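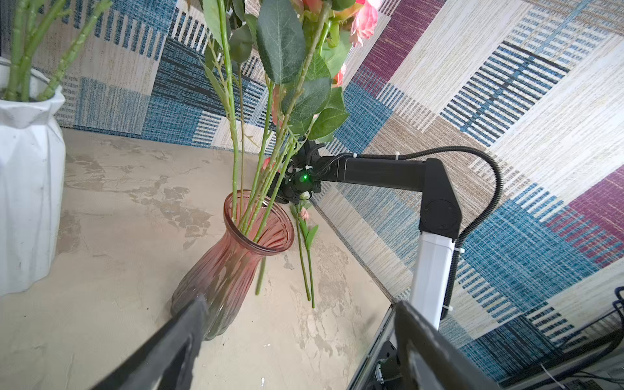 The Warkley 447 is a personal locator beacon for helicopter crews and passengers who fly over cold water. It clips to the left shoulder of an immersion suit and starts sending when the lanyard is pulled or when the water contacts stay wet for 3 seconds. The housing is high-visibility orange. Early customers asked for softer colours to match their company suits, but the salmon pink of an artificial rose is hard to pick out against a grey sea at dusk, so we make the unit in orange only.

Signal and light

The beacon sends a position fix and a homing tone. A strobe on the top face is visible through 360 degrees when the wearer is floating on their back. The antenna is coiled under a cover and springs up when the unit starts. Keep it clear of the hood and spray visor.

Battery

The sealed battery pack is made by Kowalchuk and is replaced as one piece. Do not open the pack. Each unit has a label showing the month the battery was fitted, and the replacement month is printed beside it. Units stored in an unheated hangar should be brought inside overnight before testing.

Size and fit

The beacon weighs 621 grams with battery and clip. It fits the Storkow suit range without an adapter. For other suits, order the Rerkwood shoulder plate, which is sewn on and comes with thread and a pattern card. A licensed suit shop should do the sewing, as a stitch through the inner liner will let water in.

Testing

Press and hold the grey button until the small light turns green. Test mode does not send a distress signal. If the light stays red, take the unit out of service and tag it. Rinse with fresh water after any use at sea and let it dry with the contact cover open.

What's in the box

Beacon with battery fitted
Shoulder clip and spare lanyard
Contact cover
Printed crew card, English and French

Ordering

Sold singly or in a carry case of six. Battery exchange can be booked through the service desk, and the busy period starts in September, so book early if your fleet is due then. Loan units are available to operators with a service account.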